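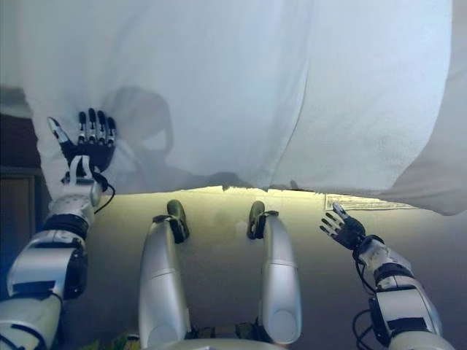 *Photo: Desden Home Skills Project*

# Chapter 2: Big Cloth

I put off writing this chapter for most of a winter, and I blame my own linen shelf. Towels I can do. Shirts I can do in my sleep. But a flat sheet is more cloth than one pair of arms was built for, and the first time I tried to fold one in front of a class (in Piria, in March, with everyone very politely watching) I ended up rolling it into a ball and promising we'd come back to it.

So we're coming back to it! By the end of the chapter you should be able to take a sheet or a blanket from a heap to a flat, stackable bundle, by yourself, in an ordinary room. You'll also learn how to read a piece of cloth before you start – where it's heavy, where it wants to slide, which edge is which.

Let's start with the size of the problem. My old twin sheet measures 116 inches from corner to opposite corner. My arms, stretched as wide as they'll go, come up well short of that, and yours probably do too. Hold a sheet up in front of you and it goes wide before it goes straight. The hem sags lower on one side, a crease runs down the middle, and you can't see what's on the far side or the thing you're about to bump into. You can lift your arms higher, but the sag mostly comes along with them. What helps is finding two corners that share a short edge, and we'll spend all of Section 2.1 on that.

Then there's color, which sounds like a fussy thing to bring up. When a white sheet and a charcoal gray cover are bunched up together, you can tell at once where one stops and the next begins, even from very close. Two white sheets in the same heap are a different story, and I've pulled for a good minute on what I thought was one corner and was really the middle of something else. Dark cloth has its own trick: the folds go nearly black in the dips and lighter along the ridges, so follow a ridge with your eye and it will often lead you to where the cloth is being pinched. 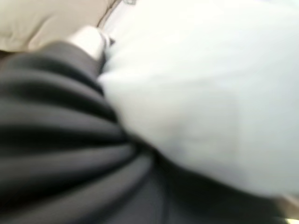 ## Before you begin

You need one large piece of cloth, a clean surface, and room to take a step back. I'd love to say you need a big table, but I taught myself on a floor in a rented place on Radwan Street and it went fine. My bed there was 53 inches wide, and it turned out to be a better folding table than my folding table.

Have a look at the floor first. Carpet grips cloth a little, which I like, though it also hands over its lint. Chairs are the real trouble. A metal leg that ends in a rounded foot sits low, it's easy to forget, and the hem of a sheet will find its way under it the moment you turn around. Move the chair, or at least know where its feet are before your view is full of cotton.
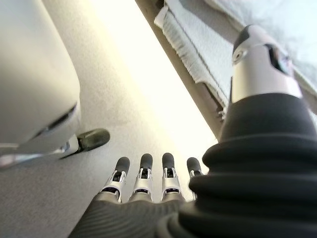
*Page last changed: 10 September 2021*

A few words you'll meet in the next sections:

- **Hem:** the stitched edge. On many flat sheets one hem is wider, and that's the one that goes at the head of the bed.
- **Selvage:** the tightly woven side edge that doesn't fray.
- **Drape:** how a cloth hangs under its own weight. A thin sheet and a thick blanket behave so differently that I treat them as separate jobs.
- **Gather:** cloth pushed together into ridges, on purpose or otherwise.

### Try this first

Take any flat sheet, drop it on a bed, and find all four corners without lifting the whole thing. Keep one hand on the hem and let it run through your fingers until you hit a corner, then lay that corner out flat and carry on to the next. Don't fold anything yet. Write down which corner gave you the most bother and keep the note, as we'll use it in Section 2.1.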